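I caught up with the woman who runs the downtown plan for Bunero over coffee at the old Nirnum depot, which the town bought last year and still hasn't figured out how to heat. She kept her coat on. I kept mine on too.

She's been the town's planner for six years, and for most of that time, she told me, the job was sidewalks. "Sidewalks and signs. People would call me about a sign." Now it's the comprehensive plan, the first full rewrite since the Bellamy mill closed, and she is clearly having a great time with it.

I asked how the survey went. "We mailed 2,000 of them and I figured we'd get back a shoebox," she said. "It was a lot more than a shoebox. People wrote in the margins! They stapled extra pages on." The thing that came up most was housing, and after that the bus to Drokero, which right now quits before the evening shift lets out. She'd like a later run written into the plan as a goal, with the county paying part of it. The county has been polite about that so far – her word.

Then there's Mill Street. The draft would let owners put apartments over the storefronts without a special hearing, and 43 buildings would qualify. I live two blocks over, so I asked about parking, because I'm that guy. She laughed. "Everyone's that guy. We counted the spaces at noon and again at eight at night, and we have more than we think. They're just not in front of the door you want."
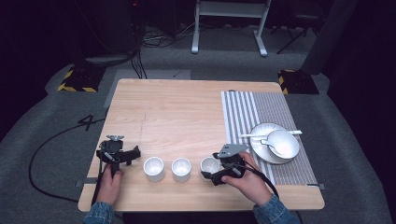
The part of the plan I wanted to hear more about was the small-lot rule, because I'd read that section twice and still couldn't explain it to my wife. Under the current code a house in the old part of town needs a lot 62 feet wide, and plenty of the ones already standing there don't have it. So if one burns down, you can't build it back without a variance. The draft drops that and lets small houses go side by side. Think of three little white cups in a row on a table, and you've pretty much got the street she has in mind. "That's what my grandmother's block looked like," she said. "It's illegal now. I find that strange."

Not everybody loves it. At the last open house a man told her she was turning Bunero into a city, and she told him the town had more people in it when he was in high school. They ended up talking for an hour, mostly about the mill whistle.

The draft goes back out for comment in August, and there will be paper copies at the library for anyone who hates reading on a screen. She'll be at the depot in the evenings that month to take questions. By then, she pointed out, the heat won't be a problem.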